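Posted in December by Skarphéðinn Eyvindsson
Filed under: Household, Laundry and Storage

This site uses cookies to remember your preferences. By continuing to read you accept their use.

Putting Away the Sports Tops

The annual review of the hall cupboard at Jimthorpe has now been completed, and the shelf formerly given over to sports clothing has been returned to general use. Readers of the October entry will recall that this shelf had been described as adequate. That assessment is withdrawn. On inspection it held two pairs of shin pads, a tracksuit of uncertain age and a large number of shirts which had been pushed in by hand over the course of the year.

It was therefore decided that all tops should be brought out, looked over, folded to one pattern and placed in a single box. The work was carried out in the sitting room, where the seat cushions are broad enough for a shirt to be opened out in full. The ironing board was considered and rejected. It is too narrow for anything with wide armholes, and the hem hangs down on both sides.

Garments arriving from the cupboard were set down in whatever condition they were found. It is recommended that this be permitted. Attempts to tidy each item on arrival had slowed matters considerably the previous winter.
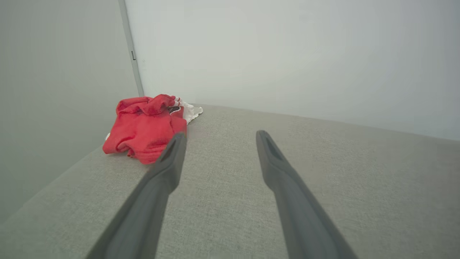
Washing should be settled before folding begins. The household practice is to wash sports tops inside out at 40 degrees, using Guritz powder in a modest quantity and no softener. Items with stitched or printed numbers are kept apart from anything with a zip. Where the care label gives a lower temperature, the label is to be followed. One yellow training top did not receive this courtesy in the spring and has since been reclassified as a duster.

Drying is done on the rail in the back bedroom. Shirts are not to be put away the same evening, however dry they may feel at the cuff or collar.

Laying Out

Each top is placed face down, so that the number and name are uppermost, and is then smoothed from the middle towards the sides. The person folding may stand at whichever end is convenient. I prefer to have the neckline nearest to me and the hem furthest away, which means that the lettering is read upside down. The red basketball top with BULLS and the number 23 was dealt with in this manner. Particular attention should be given to the corners of the hem, where the fabric is inclined to turn over on itself, and to the trim at the armholes, which ought to lie in an even curve before any fold is made.

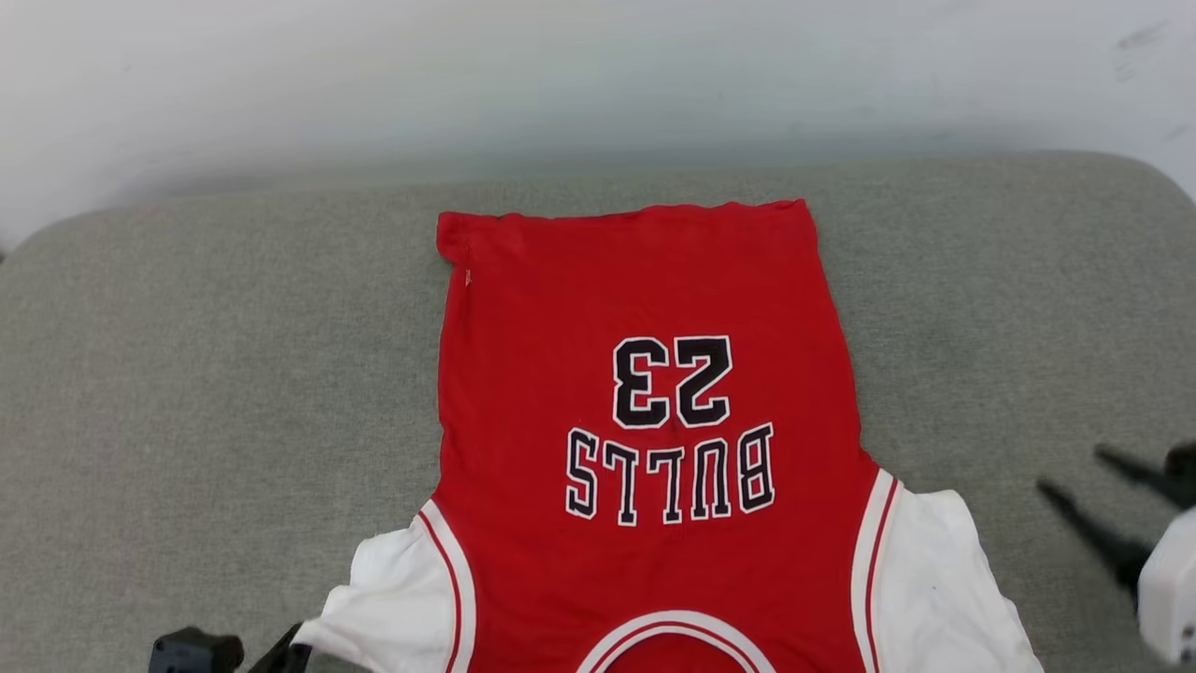 Folding and Boxing

The sides are brought in to meet behind the number. The top is then folded once from the hem and once more to the collar, giving a bundle that will stand on its edge. Numbers should not be creased through the middle if this can be avoided. With the smaller sizes it cannot.

The box in use is a Cao model with a clip lid, holding 18 litres. It accommodates 8 tops standing upright, with a little room remaining for socks. The Clandberg crate used previously has been moved to the shed and now holds plant pots.

A second box will be required if the collection grows. The matter has been raised with those concerned, and a reply is awaited. The shin pads remain in the hall.

Subscribe to the newsletter to receive new entries by email.

Contact | © Skarphéðinn Eyvindsson | Back to top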